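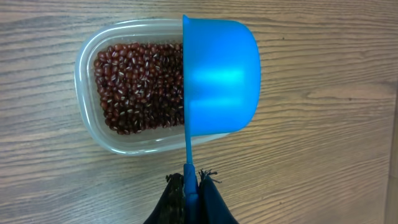 Pernby Dry Storage Box, 2000 ml

By the kitchen desk. Updated July

Every few years somebody reinvents the plastic box with a lid and charges more for it. The Pernby is Skovus's turn. The product sheet promises "pantry freshness, rethought," and I have read that phrase enough times now to be fairly sure it means a gasket. We stock it anyway. It's a decent box. What follows is what we think it does, what we think it doesn't, and a few things the maker would probably prefer we left off the page.

What you get

One clear base, one lid with a removable silicone seal, and a sheet of stick-on labels that will not survive the dishwasher. The item number is 3285. The box comes in one size in this country. Skovus lists two others in the catalog, but we've been told "next season" for long enough that we've stopped passing it along.

The claim about freshness

Skovus says beans, rice and lentils keep "up to twice as long" in the Pernby. Twice as long as what? The sheet doesn't say. We asked and got the same sheet back. Dried beans keep for a very long time in anything that is dry and shut. They get harder to cook as they age, and a seal may slow that down a little by keeping the moisture steady, but an old bean is an old bean. If yours have been in the cupboard since you moved in, soak them overnight and expect a long simmer whatever they were stored in.

Where a tight lid does earn its money is with pantry moths. They get through thin bags without much trouble and a good gasket stops them. If you have had moths once, you already know whether that's worth paying for.

The claim about stacking

True, with a catch. Pernbys stack on Pernbys. They do not lock onto the older Esby boxes, even though both come from Skovus and the packaging shows them side by side on a shelf. An Esby lid fits loosely on a Pernby base and will slide off if you pull the drawer open hard. If you have a cupboard full of Esby, stay with Esby while you can still find it.

The claim about capacity

The 2000 ml is measured to the brim. With the lid on you lose some of that to the seal, and a two-pound bag of small beans goes in with room to spare, while a five-pound bag of flour does not go in at all. Please don't order one for flour and send it back to us dusty.

Cleaning

Top rack only. Take the seal out first, or water sits in the groove and starts to smell. The seal goes back one way, flat side down, and it's easy to get wrong. A good half of the "leaky lid" returns we see are seals put in upside down. The plastic will scratch if you use the rough side of a sponge on it. Tomato sauce stains it too, so keep it for dry goods.

Compared with the Pollock jar

The Pollock is glass, heavier, and costs a bit more. It doesn't scratch or hold smells, and we'd pick it for anything that lives on an open shelf. It is also round, so it wastes the corners of a drawer, and it breaks when you drop it. For a deep drawer or a house with kids, the Pernby makes more sense. We don't see a case for owning a matching set of either one.

Guarantee

3 years on the base and lid, none on the seal, and the seal is the part that wears out. Spare seals are sold separately in packs of two. Keep your receipt, because Skovus asks for it every time.

Stock

71 on hand at last count. Ships flat rate with anything else in the pantry section. Unused boxes can come back within the normal return window, labels still on the sheet.

We use cookies to remember your cart and see which pages get read. By continuing to browse you accept this. Manage settings.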